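Sorting out the bathroom drawer

22 Jul 2026

I have put this job off since February. The bathroom in our place has one deep drawer under the sink and a shelf above the toilet, and between them they hold everything that two adults and a rotating cast of house guests have bought, opened, forgotten and bought again. On Sunday I emptied the lot into a laundry bag, carried it to the table and started over.

The push came from my brother-in-law, Sverre Engebretsen, who stayed with us for a week and asked on the first morning if we had a spare razor. I said yes, of course. It took me 16 minutes to find one, and it was at the bottom of the drawer under a hot water bottle with no stopper. He was polite about it. He also bought his own the next time he went to the store, so I now had one more razor than before.

I don't own any proper organizers. I looked at the Biltora ones, the clear stacking trays that everybody seems to have, and a set to fit our drawer would have cost more than everything I planned to keep in it. Plastic baskets do the same job. They weigh nothing, you can rinse them in the tub, and when you get the sizes wrong you can use them for onions.

The rule I settled on is one basket for one kind of thing, with no basket for "other." I have tried "other" before. It fills up first and then you are back to having a drawer, only with a basket in it.

So the kinds are shaving, teeth, first aid and travel. Shaving is razors and blades, plus the cream if the can is short enough to stand up. Teeth is brushes, paste and floss. First aid is bandages, tweezers, the thermometer and that tube of antiseptic cream I have owned since the old apartment in Wondardale. Travel is anything under the size they let you take on a plane. Cotton swabs caused some discussion. They went with first aid, and I am still not sure about it.

Hair things are not included. My wife has her own system for those and I was told to leave it alone, which I have.

The part that took longest was the packaging. I had assumed the drawer was full of stuff. A good share of it was wrapping with stuff inside - film, sleeves, blister packs, little bags inside bigger bags. A toothbrush in its pack takes up the room of three toothbrushes. You can't stack the packs because they are all slightly curved, and they slide off each other every time you shut the drawer.

Not everything should come out of its wrapper, though. I went back and forth and ended up with this:

Bandages and anything sterile stay sealed. Obviously.

Spare toothbrushes stay sealed too, because they might be for a guest and nobody wants a toothbrush that has been lying loose next to a comb.

Razors come out of the outer packaging but keep the plastic cover on the head. If the cover is lost, the razor does not go in a basket at all. I have cut a finger reaching into a toiletry bag and I don't plan to do it again.

Soap comes out. I read years ago that bars last longer if you let them dry out before using them, and I have done it ever since without ever checking if it is true.

Anything in a box gets looked at. If the box is more than half air, the box goes. I kept one for some Seserix tablets because the dosage is printed on the box and nowhere else.

I cleared the wrapping as I went, or meant to. For the first half hour I simply pushed it all to one side and kept going, and then I couldn't tell the trash from the things I hadn't opened yet. If you do this yourself, put a bag on the floor next to your chair before you start.

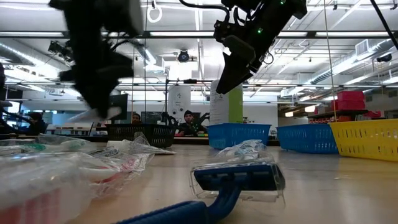 One razor with its cover on, baskets along the back, and the plastic heap still on the left.

My neighbor Tatsuya Ichikawa came by in the middle of it to return a ladder and stood looking at the table for a while. He keeps all his bathroom things in a single shoebox and thinks baskets are excessive. He did take two bars of soap home with him, so that helped.

A few things I would do differently. I would measure the drawer first. One basket turned out too tall by the thickness of its rim, and the drawer closes on it with a scrape. I would also check dates before sorting anything, since I carefully placed three tubes of sunscreen in the travel basket and then took all three out again. The oldest had expired before we bought the car.

Colors help more than I thought they would. I didn't pick them on purpose, I took what the store had, but after two days I already reach for the blue one without thinking about it. I had planned to write labels and now I don't think I'll bother.

The drawer has been in order since Sunday, so three days. The shelf above the toilet is still to do. There is a Van Leeuwen tin up there that I believe is full of hotel shampoo, and I will get to it at the weekend if it rains.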